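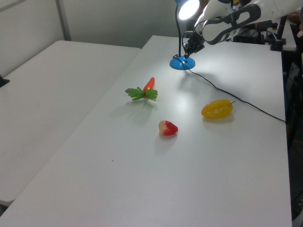
Wer bei uns in der Robotik-AG anfängt, will fahren, werfen oder kämpfen. Das ist verständlich, denn so sehen die Wettbewerbe aus, die man im Netz findet. Ich halte es trotzdem für richtig, dass unsere Gruppe in diesem Schuljahr an einem Tisch steht und Spielzeuggemüse greifen lässt.

Die Aufgabe heißt intern Bandero und klingt langweilig. Der Arm soll ein Teil anfahren, fassen, anheben und an anderer Stelle ablegen. Danach wird neu ausgelegt und es geht von vorn los. Bis November haben die Schüler 1638 Versuche protokolliert, 564 davon gelten als fehlgeschlagen. Im Kollegium hat man mich gefragt, ob das nicht ein bisschen viel Misserfolg für eine freiwillige AG sei. Ich finde, die Zahl ist das Beste am ganzen Projekt. In der Liste steht zu jedem Fehlversuch eine Zeile, und diese Zeilen haben Jugendliche geschrieben, die im Unterricht ungern drei Sätze am Stück zu Papier bringen.

Auch die Wahl der Gegenstände war umstritten. Segundo Huaranga, der die AG mit mir leitet, wollte zuerst Holzwürfel. Würfel sind bequem, weil jede Seite gleich ist. Eine Karotte ist das nicht. Sie läuft spitz zu, und am anderen Ende sitzt das Kraut, das sich nach allen Seiten spreizt. Wo man da zufasst, muss man sich überlegen, und zwar vorher.

Dasselbe gilt für die Lampe. Sie steht mit auf dem Tisch, ihr Kabel liegt quer über der Platte, und wer eine Bahn plant, muss damit rechnen. Ein Wettbewerbsfeld hat so etwas nicht. Ein Arbeitsplatz schon.

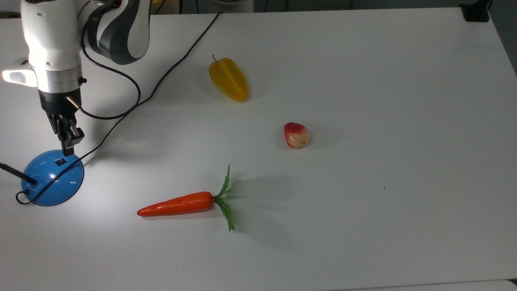 Was gegen Wettbewerbe spricht

Beim Urnov-Pokal waren wir zweimal dabei. Für den Startplatz haben wir 170 Euro bezahlt, dazu kam die Fahrt. Gebaut haben am Ende die zwei, die es schon konnten, die anderen haben Schrauben gereicht und gejubelt. Am Tisch verteilt sich die Arbeit anders. Einer legt aus, eine steuert, jemand schreibt mit, dann wird gewechselt.

Ich will das nicht schönreden. Drei Schüler sind gegangen, denen fehlte der Pokal. Wer Applaus braucht, bekommt bei uns wenig davon. Für das nächste Halbjahr würde ich trotzdem wieder so planen und die Anmeldung beim Urnov-Pokal auslassen.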